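Long shelf is bending in the middle, rented apartment
Posted by Réka Orbán, August 2019
Category: Walls and shelves

Hello to all. I have a Condero shelf above my desk, 34 inches long, with one bracket at each end. I put it up in July and now the board is hanging in the middle like a hammock. On it are my cookbooks, a small radio and two plants. I weighed everything on the bathroom scale and it came to some 30 pounds. The brackets are tight and the wall is fine, so it is only the board. The landlord allows four screws in this wall and I have already used them all, so a third bracket is not possible. I looked at a thicker board in the Clidano store but it is very heavy, and I am afraid for the screws. Is there a way to make a shelf stiffer and still keep it light? I have a handsaw, wood glue and patience.

Clidano_fan
Turn the board upside down! Mine was also bent and I turned it and it was straight for a while. Then it bends again and you turn it again. Also cookbooks are too heavy for any shelf, put them in the kitchen.

Szénási
Turning the board helps for some weeks, but the bend will come back on the other side. You can do two things.

The easy way is to glue a strip of wood under the front edge, standing on its narrow side. A strip 1 1/2 inches tall makes a big difference. Cut it a little shorter than the space between the brackets, put glue along the whole length, and hold it with clamps or with heavy books until the next day. Take the load off the shelf and flatten the board before you glue, or you will fix the bend inside forever. I made this mistake with my first one, in the hallway, and it is still smiling at my guests.
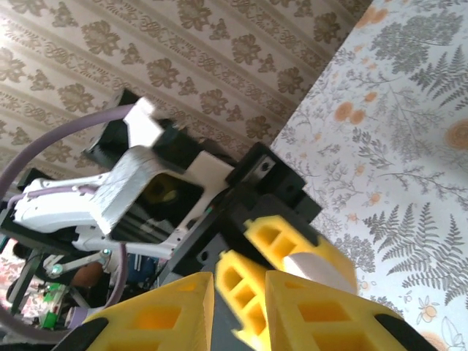

The second way is a hollow shelf, made of two thin sheets of plywood with small ribs glued between them. It takes more work, but it is light for its thickness and it can carry a lot. A long strip goes along the front and the back, and short ribs go across. You do not need to fill the inside. The yellow pieces in the picture have ribs with open windows between them, and you can think of your shelf in the same manner, only with a skin on top and bottom. Keep the ribs close together in the place where the radio stands. Please put glue on every rib, not only on the long strips.

Réka Orbán
Thank you, Szénási. I will begin with the strip under the front edge. Must I sand off the varnish first?

Szénási
Yes, where the glue goes. Bare wood only.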